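Gripper bake-off, simulated edition

The Walgate project has spent since January deciding which gripper to buy, a process Nisha Bansal describes as like choosing a couch, only with more torque specs. The shortlist is down to the Clakari and the Brisance. Both brochures promise "human-like dexterity," without saying which human.

Before anyone signs a cheque, Sushil Bhatia and Xiuying Hou are running both models through the simulator on the two-arm table. Each gripper gets 300 tries at the small stuff, dice included, and then the whole lot again with the lighting moved. 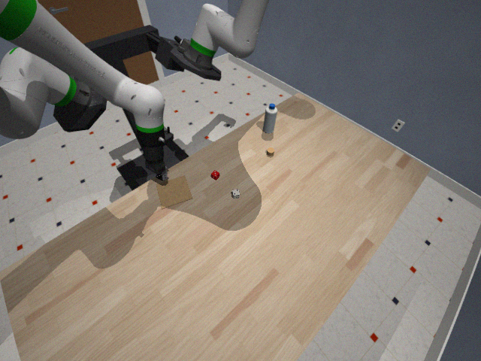 Early numbers favour the Clakari on the dice and the Brisance on anything you could call a bottle. Flat things remain a humbling experience for all concerned. Xiuying's best run so far was 7 clean pickups in a row, after which the Clakari spent the eighth pushing its target politely across the table.

Narendra Mishra has asked that we stop calling the Maurya controller "moody." It has a timing bug, he says, and he has narrowed it down to six possible causes, up from four.

Savita Mathur will show the side-by-side results in room 401 at the next group lunch. Bring your own sandwich and, if you have one, an opinion on fingertip padding.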